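Products > Phones > Welline Distix 2

Welline Distix 2

Last updated: December

The Distix 2 is Welline's second phone under the Distix name and replaces the first model in the range. It is a mid-size Android handset with two SIM slots, a removable back and a battery the owner can change without tools. It is sold unlocked, in black, gray and a dark green, and works with any carrier that supports its bands. A full band list is printed on the side of the box and on the first page of the quick start guide.

Buyers of the first Distix mostly asked for three changes: a brighter screen, a headphone jack and a louder speaker. All three are in. The fingerprint reader has moved from the back to the power key, which also means that cases made for the first Distix don't fit this one.

Display and body

The screen is a flat LCD with a peak brightness of 1000 nits. It stays readable outdoors, though not in direct sun with polarized glasses on. There is no curve at the sides and no cutout in the middle of the screen; the front camera sits in the top bezel. The phone weighs 173 grams with the battery in.

The back cover snaps off from a notch at the lower left corner. Under it are the battery, both SIM slots and a slot for a memory card. The card slot is separate, so using a card doesn't cost you the second SIM. Replacement covers come in the same colors as the phone and in a plain textured version with better grip.

The phone is rated for splashes and light rain when the cover is fully closed. Run a thumb along all four edges after changing a card or battery. It is not rated for swimming or for washing under a tap.
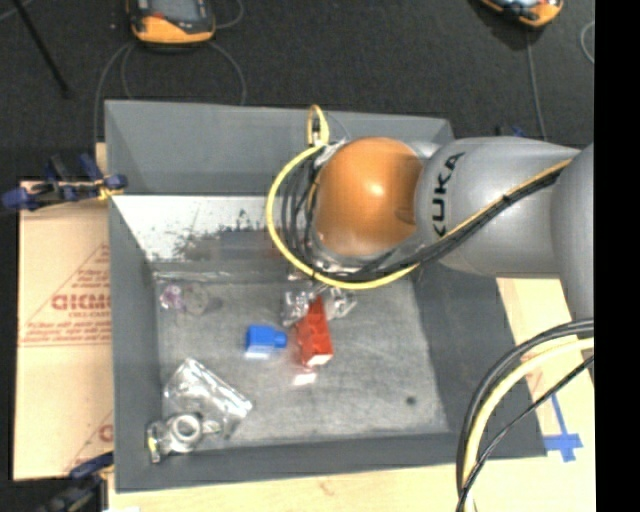
KUKA arm over a gray bin.

Battery and charging

Welline lists the battery at 36 hours of mixed use. Po-yen Chang, who ran the battery checks on the final software, got a little less than that with both SIMs active and a little more with one. Keeping two SIMs on different networks in an area with weak signal is the quickest way to run it down.

Charging is over USB-C. A cable is included, a charger is not. The phone will take any standard USB-C charger and fills fastest with the Umex wall charger sold in our accessories section. There is no wireless charging, and none of the replacement covers add it.

Spare batteries are sold singly. Store them about half full and away from heat. The first Distix battery has the same contacts but is slightly thicker, and the cover will not close over it.

Software

The Distix 2 ships with a nearly stock version of Android. Welline adds a recorder, a file manager and a settings page for the side key, which can be set to open the camera, the flashlight, the recorder or nothing at all. All three added apps can be removed.

Security updates are sent out every two months. They install in the background and ask for a restart. Hongjun Wan's software team keeps the change notes on the support page, in order, with known problems listed at the bottom of each entry. At the moment there is one open item: call recording does not work on the second SIM when voice over Wi-Fi is turned on. Turning off Wi-Fi calling for that SIM gets around it.

Camera

There are two cameras on the back, a main and a wide. The main camera is good in daylight and fair indoors. The wide one is meant for daylight and is noticeably softer at the corners. Video is steady enough for walking. Night mode works on the main camera only, and takes a few seconds per shot — hold still until the ring closes.

Sound and calls

The speaker is on the bottom edge and plays in mono. The headphone jack is on the top edge, next to the second microphone. Hearing aid pairing is supported, and the setting is under Accessibility, then Hearing. FM radio works with wired headphones plugged in, which act as the antenna.

In the box

Phone with battery
USB-C cable, one meter
Quick start guide
Warranty card
Clear case (black and gray models only)

Accessories sold separately

Spare battery
Textured back cover
Umex wall charger
Fu folding case, in black or tan
Screen protector, pack of two

The Fu case has a card pocket inside the front flap. Bank cards are fine there. Hotel key cards sometimes get wiped by the magnet in the clasp and should be carried somewhere else.

Orders and stock

The gray model is in stock. Some 1836 units of the green are on order and will ship in the sequence orders were placed. Black is available with the larger storage option only. Orders placed before 2 p.m. leave the warehouse the same working day.

For ten or more phones, write to Tamara Maksymiv in business sales and include the storage size, color and delivery address. Phones for business orders can be set up with your own start screen and app list before shipping.

Warranty and repair

The phone is covered for two years and the battery for one. Screens, charging ports and speakers can be replaced at our repair desk, run by Chun-hung Su, and the parts are also sold to independent shops. Back up the phone before sending it in. Remove SIM and memory cards and keep them. Opening the back cover does not affect the warranty; removing the screws underneath it does.

Contact: Welline sales and support | © Welline | Back to top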